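Moving my notes out of one giant text file

I finally did it. After years of keeping everything in a single file called notes.txt (1,105 entries, if you count the half-sentences, and I did because I wanted to know how bad it was), I spent most of a February evening splitting the whole thing up into proper little files with dates and tags and all that grown-up stuff.

The push came from Theano, who I work with on the Rutbridge site. She asked me for the command we used last spring to rebuild the search index, and I said "sure, one second" and then scrolled for what felt like a week. I had it under a heading that just said STUFF. She was very nice about it, which made it worse!

So, the plan. Every entry in my file started with a row of dashes (mostly), so I figured I could write a short Python script to cut the file at the dashes and save each piece under its first line. That part took ten minutes and I felt like a genius. Then I ran it and got 754 files. Where did the rest go? A lot of my entries had the same first line, "todo", and the script was happily writing each one over the last. Good thing I was working on a copy.

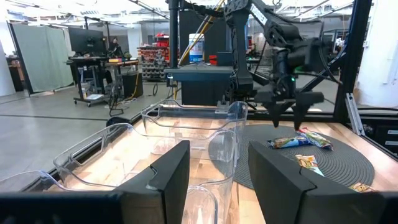 The fix was easy enough once I stopped being annoyed. I had the script check whether a file name was already taken and, if so, stick a number on the end. I also had to deal with slashes in titles, because past me loved writing things like "fonts/colors/whatever" and Linux took that as a request for folders. I swapped them all for hyphens and ran it again, and this time the count matched.

Tags were the slow bit. I thought about doing them by hand and gave up after 90 files (my wrist was complaining). In the end I made a list of words I care about, like ssh and backup and cron, and had the script add a tag whenever it found one. It's not smart. It tagged a soup recipe with "backup" because I'd written down a backup soup. I'm leaving that one in.

Searching is now just grep with a tiny alias in front of it, and it's so fast that I keep looking things up for fun. Eftychia says I should put the folder in git, and she's probably right, but I want to weed out the old Storetti passwords first (all dead, still embarrassing). There are 327 files tagged "todo" as well, and I've opened maybe four of them.

If anybody wants the script I'll clean it up and post it next time. It needs some comments, and at the moment one of the variables is called thingy2.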